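Una mañana en Golitz viendo trabajar a robots más pacientes que yo

Llegué a la jornada de puertas abiertas de Golitz a las 9:40, es decir, veinte minutos antes de que abrieran las puertas. El polígono tiene dos rotondas idénticas y una cafetería donde el café cuesta lo mismo que en el centro y sabe a polígono. Allí estábamos los madrugadores con la acreditación ya colgada del cuello, fingiendo que leíamos el programa.

El programa, por cierto, prometía "experiencia inmersiva" y consistía en una charla, un recorrido por la nave y un aperitivo. La charla duró 90 minutos. Salieron las palabras ecosistema, sinergia y otra vez ecosistema. Lo más útil llegó en el turno de preguntas, cuando un señor de una empresa de embalajes quiso saber cuánto tarda la máquina en aprender a coger una cosa nueva. Le contestaron que depende. Insistió. Depende de la cosa, le dijeron. Tomó nota igualmente.

Lo que hace Golitz es montar puestos de manipulación: un brazo, una mesa, unos objetos y alguien que le enseña al brazo qué hacer con ellos. La formación se graba, se repasa y se vuelve a grabar. En la nave hay 16 puestos y durante la visita funcionaban casi todos, con ese zumbido de nevera de piso compartido que se te queda en la cabeza hasta la hora de comer.

Nos repartieron por colores. A mi grupo, el verde, le tocó empezar por la zona que llaman Vavunix, que es también el nombre del programa con el que ordenan las grabaciones. Nos enseñaron una pantalla con la lista de tareas: doblar, apilar, abrir, cerrar, pasar de un sitio a otro. Leída de corrido parece la nota que deja mi madre en la encimera cuando se va de viaje. Cada tarea se repite unas 600 veces antes de darla por buena, y al oír la cifra hubo en el grupo verde un silencio de respeto, o de sueño.

De ahí pasamos a Obeidat, el rincón de la ropa. Vi a un brazo doblar una toalla en algo más de lo que tardo yo en poner una lavadora entera. Quedó mejor que las mías. También lo vi intentarlo con una camiseta, y ahí recuperé cierta autoestima: la agarró por una manga, la levantó, se lo pensó y la volvió a dejar. La operaria pulsó algo en el teclado y vuelta a empezar, sin un suspiro. Yo habría suspirado.

La última parada era la de mesa y cocina, la que más público tenía. Aquí los objetos son de los que hay en cualquier casa, y el problema está en que son distintos entre sí: lo que vale para agarrar un paquete no vale para algo que se desmiga.

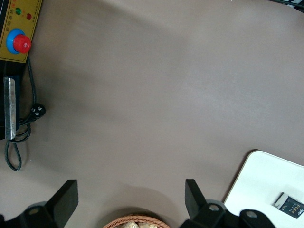 Pregunté qué pasa cuando la pinza aprieta de más y me dijeron que se barre. Me pareció la respuesta técnica más clara de la mañana. También pregunté si dejaban probar los mandos a las visitas, y sí, 2 minutos por persona, con cola. Mover un brazo ajeno es como aparcar el coche de otro: todo responde, pero un poco después y un poco más allá. Conseguí acercarme al objeto y empujarlo con mucha delicadeza en la dirección contraria. El chico que iba detrás de mí lo cogió a la primera y no he querido saber su edad.

El aperitivo fue en la sala Lusora, servido por personas, a una velocidad que ya quisieran en la nave. Las croquetas, correctas. La tortilla, sin cebolla, así que ahí se formaron dos corrillos.

Para quien quiera ir: repiten en octubre, la inscripción es gratuita y conviene llevar calzado cómodo, porque no hay una sola silla en todo el recorrido. El autobús para en la segunda rotonda. O en la primera, según se mire.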